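Can a machine fold my laundry yet?

2020-08-19

I have been asking the same question on this blog for a while now, and the short answer is still no. The longer answer has moved a little since March, so I am writing it down.

Laundry is the chore I would hand over first. Floors are more or less solved. My Rundolano goes out every morning, gets stuck under the radiator, and does a decent job the rest of the time. Dishes are half solved, if you don't mind loading the machine yourself. But clothes come out of the dryer in a heap, and from there to the drawer it is all hands. I timed myself on a normal load: 12 minutes, with the socks left for later.

I have spent a good part of the summer watching folding and sorting videos from small teams, including the ones working on a project called Busa. Most of what gets posted is sped up. Once you slow it back to real time you see where the minutes go. A shirt is lying there, the machine looks at it for a long while, picks a spot, lifts, and half the time comes up with two layers when it wanted one. Then it puts the shirt down and looks again.

Towels are easier. They have four corners and no opinion about which side is the front. One team reported 9 towels in a row without help, and I believe them. Black clothes are at the other end. A black sweater in a fold is one dark patch, and it is hard even for me to say where the hem ends and the next layer starts. A camera down at the wrist has it worse, being so close to the cloth that its own gripper takes up a good part of the view.

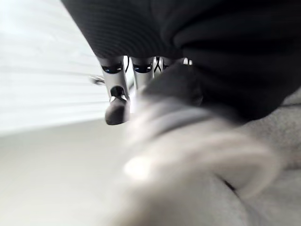
Manju Bansal wrote to me that I am looking at the wrong end of the problem. Fingers are good enough already, in Manju's view, and what is missing is a sense of touch that can tell one layer of knit from two. People fold in front of the television without looking down, so why do we keep adding cameras?

I think that is mostly right, though I would not give up on the cameras. I tried folding with my eyes shut after I got the message. T-shirts went fine. I put a pair of pants away inside out and lost track of which sleeve was which on a cardigan. So I need both, and I have had a lot of practice.

The shop floor is a different story. Primo Palumbo runs a small finishing shop in Priltau and has a machine that stacks cut fabric panels. It works because every panel is the same shape and arrives flat, facing the same way. He told me it did 182 panels on its first full day and that he had to stop it 6 times. He was happy with that. He also said he would never let it near a returned garment — those come in balled up, in a bag, with the tags tangled.

My dryer produces the second kind of problem every time.

I still have the Parsa folding board I bought years ago, a plastic thing with hinged flaps. It brings a shirt down to a few seconds, but you have to lay the shirt on it properly first, and that is the slow part. I will try the same load with the board next week and post the time, socks included.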